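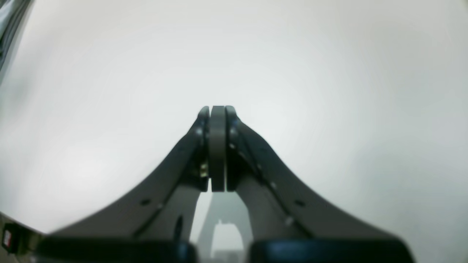

Margareta Rusu findet, wir sollten endlich aufhören, die missglückten Durchgänge wegzuwerfen. Sie hat das in der letzten Runde gleich zweimal gesagt, beim zweiten Mal deutlich lauter, und seitdem geht mir der Satz nicht mehr aus dem Kopf.

Trova > Rundbrief > Aus der Werkstatt > Beispiele sammeln

Beispiele sammeln, Teil 2

Also, wo stehen wir? Im letzten Rundbrief hatte ich ja großspurig angekündigt, dass wir für Teduto 500 Vorführungen zusammenbekommen, bevor das Modell zum ersten Mal selbst greifen darf. Teduto ist unser kleines Greifprojekt (für alle, die neu dabei sind: Teile aus einer Kiste nehmen, in die Ablage legen, fertig), und die 500 standen schon im Antrag. Seit Mai sitze ich fast jeden Vormittag am Führungsgriff und mache vor, was der Arm später können soll. Das klingt eintönig und ist es stellenweise auch, aber ich habe dabei mehr über meine eigenen Hände gelernt als in all den Jahren davor!

Zum Beispiel: Ich zögere. Immer kurz vor dem Zugreifen, einen winzigen Moment lang. In den Aufzeichnungen sieht man das wunderbar, und das erste Testmodell hat es brav übernommen. Es fuhr zum Teil, blieb stehen, überlegte sozusagen und griff dann erst zu. Wir haben sehr gelacht. Danach habe ich mir vorgenommen, flüssiger zu führen, und prompt wurden die Griffe schlampiger. Inzwischen wechseln wir uns am Griff ab, damit nicht nur meine Marotten im Datensatz landen.

Die Kamera am Handgelenk macht übrigens richtig Freude. Man hat die beiden Finger immer im Blick und sieht sofort, ob sie ganz zu sind oder ob noch etwas dazwischen klemmt. Bei leer geschlossenem Greifer treffen sich die Fingerkuppen ungefähr in der Bildmitte, und daran orientiere ich mich beim Anfahren. Die Kollegen in Flenberg arbeiten nur mit einer Kamera von oben und schimpfen ständig, dass der Arm sich selbst verdeckt. Ich habe ihnen einen Besuch bei uns angeboten - Kuchen inklusive.

Nun zu Margaretas Einwand. Bisher haben wir jeden Durchgang gelöscht, bei dem ein Teil herunterfiel oder der Greifer ins Leere ging. Sie meint, gerade das Danebengreifen mit anschließendem Nachfassen sei wertvoll, sonst wisse das Modell nach dem ersten Fehler nicht weiter. Ich war erst dagegen (wer will schon die eigenen Patzer archivieren?), habe mich aber breitschlagen lassen. Wir behalten ab jetzt alle Fehlgriffe, sofern der Durchgang am Ende doch noch klappt, und markieren sie in Geddes mit einem eigenen Kürzel. Wer beim Markieren mitmachen möchte: Wir fangen morgens um 9 Uhr an, Kaffee steht bereit, Vorkenntnisse braucht es keine.

Bitte denkt daran, den Arm vor jeder Aufnahme in die Startposition zu fahren und die Ablage leer zu räumen. Und schreibt dazu, wer geführt hat!

Kommentare

Okke: Das mit dem Zögern kenne ich! Unser Modell hat damals sogar das Zittern nach dem dritten Kaffee gelernt.

waldkauz: Werden die markierten Fehlgriffe beim Training anders gewichtet oder laufen die einfach mit?

Jorinde P.: Ich komme gern zum Markieren, kann aber erst gegen Mittag. Geht das auch?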